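# 양말은 왜 늘어났다가 다시 줄어들까요?
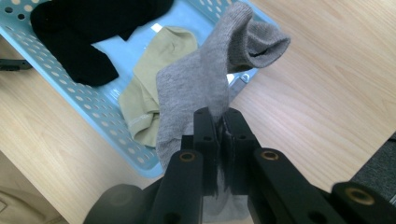

*회색 양말과 하늘색 바구니. 사진 제공: 틴홀름 어린이생활과학관 자료실*

양말을 신을 때 입구를 양손으로 벌리면 쭉 늘어납니다. 손을 놓으면 다시 오므라듭니다. 종이나 비닐은 이렇게 되지 않습니다. 양말이 잘 늘어나는 까닭은 실을 엮는 방법에 있습니다.

## 옷감을 만드는 두 가지 방법

옷감을 만드는 방법은 크게 직조와 편직으로 나뉩니다. **직조**는 세로로 놓인 실 사이로 가로 실을 통과시키는 방법입니다. 실이 곧게 뻗어 있으므로 잡아당겨도 많이 늘어나지 않습니다. 손수건이나 와이셔츠의 천이 대개 이렇게 만들어집니다.

**편직**은 실로 고리를 만들고, 그 고리 안으로 다음 고리를 빼내며 이어 가는 방법입니다. 우리말로는 '뜨개질'이라고 합니다. 이 고리를 '코'라고 부릅니다. 양말은 편직으로 만듭니다. 천을 당기면 둥근 코가 길쭉하게 모양을 바꾸고, 힘을 빼면 원래 모양에 가깝게 돌아옵니다.

## 양말에 쓰이는 실

면은 목화에서 얻는 섬유입니다. 촉감이 부드럽고 땀을 잘 빨아들입니다. 그러나 면실만으로 짠 양말은 여러 번 신으면 헐거워지기 쉽습니다. 그래서 많은 양말에는 고무처럼 늘어나는 탄성사를 조금 섞습니다. 발뒤꿈치와 발가락 부분에는 쉽게 해어지지 않도록 나일론과 같은 질긴 실을 더하기도 합니다.

## 양말 공장에서 하는 일

양말 짜는 기계에는 가느다란 바늘이 둥글게 꽂혀 있습니다. 우리 과학관 2층에 전시된 클리네티 편직기는 바늘이 100개를 넘습니다. 바늘이 차례로 오르내리며 코를 만들면 긴 통 모양의 천이 나옵니다. 발가락 쪽 구멍을 꿰맨 다음에는 발 모양 판에 끼우고 뜨거운 김을 쐬어 모양을 잡습니다.

## 집에서 해 봅시다

1. 작아져서 신지 않는 양말과 낡은 손수건을 준비합니다.
2. 돋보기로 두 천의 겉면을 살펴보고 공책에 그립니다.
3. 두 천을 같은 힘으로 당긴 뒤 늘어난 길이를 자로 잽니다.
4. 양말은 가로와 세로 방향으로 각각 당겨 비교합니다.

## 낱말 풀이

- **섬유**: 실의 재료가 되는 가늘고 긴 물질
- **코**: 뜨개질한 천을 이루는 실 고리
- **탄성**: 힘을 받아 모양이 변한 물체가 원래대로 돌아가려는 성질

틴홀름 어린이생활과학관 교육자료 제11호
2019년 8월 17일 펴냄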